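Wolten Home Goods – Minutes of the product range meeting, 12 Jan 2026

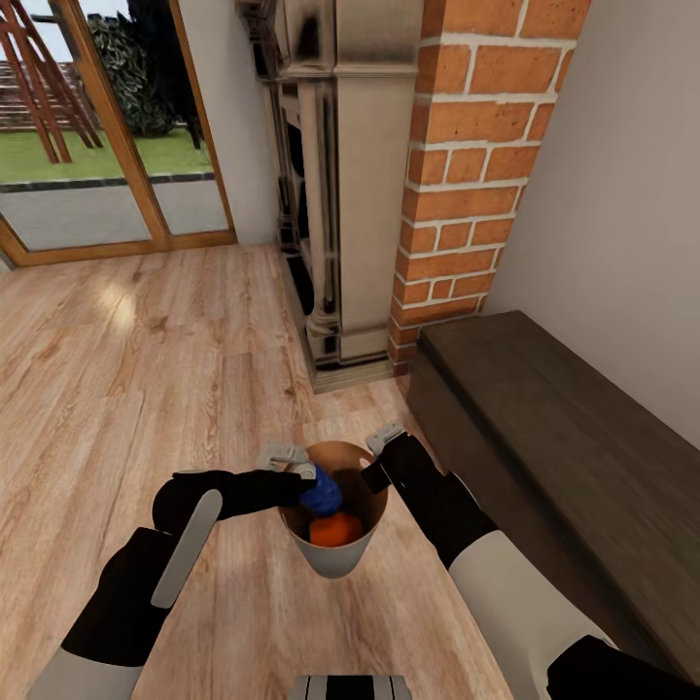 Cup with a blue and an orange object inside, computer-rendered view.

Present: buying, web shop, warehouse, customer service. Apologies were received from accounts.

1. Minutes of the last meeting
The minutes of the October meeting were approved with one correction. Under item 4 the word "curtains" should be "curtain rods".

2. Wall mirrors (Celside)
Buying reported on the new round mirror from Celside. The sample is well made and the hanging plate on the back is strong enough. The web shop asked if the mirror can be hung in a bathroom, as customers ask this very often. The supplier has answered that it is suitable for a bathroom with a window or a fan, but the back must not stay wet. It was agreed to put this sentence on the product page and also in the leaflet.

The first order will be 64 pieces. Customer service would prefer to wait until the leaflet is corrected – the present one shows the screws for the old model. Buying will ask Celside for a new leaflet before the order is confirmed.

3. Cushion covers (Ashby)
The Ashby covers sell well in grey and green, less well in mustard. There was a long discussion about the size. Several customers have bought the cover and expected that the filling is included. The web shop will change the title to "Cushion cover, without filling" and move the size to the first line of the text.

Warehouse informed that the zip was broken on 5 covers from the last delivery. They are put aside and will be returned to the supplier. It was not decided whether the mustard colour stays in the range. Buying wants to see the spring sales first.

4. Table lamps (Rokix)
The Rokix lamp comes in a box which is too weak for sending by post. Warehouse now puts it in a second box, and this costs time and material. Two solutions were discussed: to ask the supplier for a stronger box, or to sell the lamp only for collection. The meeting was in favour of the first. If the supplier does not agree, the matter comes back to the next meeting.

Customer service also asked for a clear note that the bulb is not included. Agreed.

5. Product texts
The web shop presented a short guide for writing product texts. Each text should begin with the size and the material, then the care instructions. Words such as "stunning" and "perfect" should be used less. The guide was accepted, with the wish that a text stays under 400 characters where possible. There are about 100 old texts to rewrite, and the web shop will start with mirrors and lamps.

6. Any other business
The shelf labels in the showroom are partly out of date. Warehouse will print new ones when the new prices are fixed.

Actions
Buying – new leaflet from Celside; letter to Rokix regarding the box
Web shop – bathroom note, cushion cover titles, bulb note, first rewritten texts
Warehouse – return of the faulty covers, shelf labels
Customer service – list of the most frequent questions on lamps

The date of the next meeting will be sent by e-mail.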